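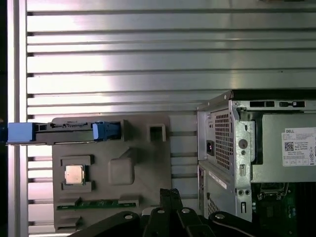

Speaker notes — "Keeping the family papers in order"
Sevim Keskin, Risby Library, 2021-10-23

Good afternoon, and thank you for coming. (Wait until the door is closed.)

Slide 1. I start with my grandmother's letters. She kept them in a cookie tin, tied by year, and she could find any letter in a minute. I have 2,861 scanned pages and last January I could not find her marriage certificate.

Slide 2. Ask the room: who has scans in more than one place? Let them answer. Then tell about the two folders named "new" — one of them was from my old computer.
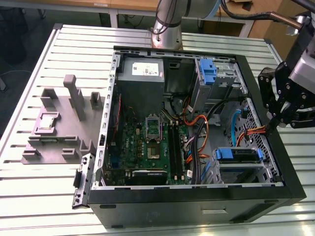
Reading time: 3 minutes

Slide 3. File names. I write the year first, then the family name, then the place. For example: 1934 Pillai Ametti letter. If the year is not known, I write 0000, and these files go to the top of the list, where I see them every time. Speak slowly here, people want to write it down.

Slide 4. Copies. One at home, one with my sister, one in the bank box. My sister's copy is changed every eight weeks. Do not go into brands of disks, it took 16 minutes last time.

Slide 5. The paper itself. Keep it. Take out the metal clips, use folders without acid, and write on the back only with soft pencil. Pass around the Tusero folder — remember to get it back before the break.

Slide 6. Names of people in photographs. Telephone the oldest relative first. I waited too long with my uncle, and there are three faces at his wedding that I can't name now.

Questions. If somebody asks about old tapes, give them the sheet from the blue envelope.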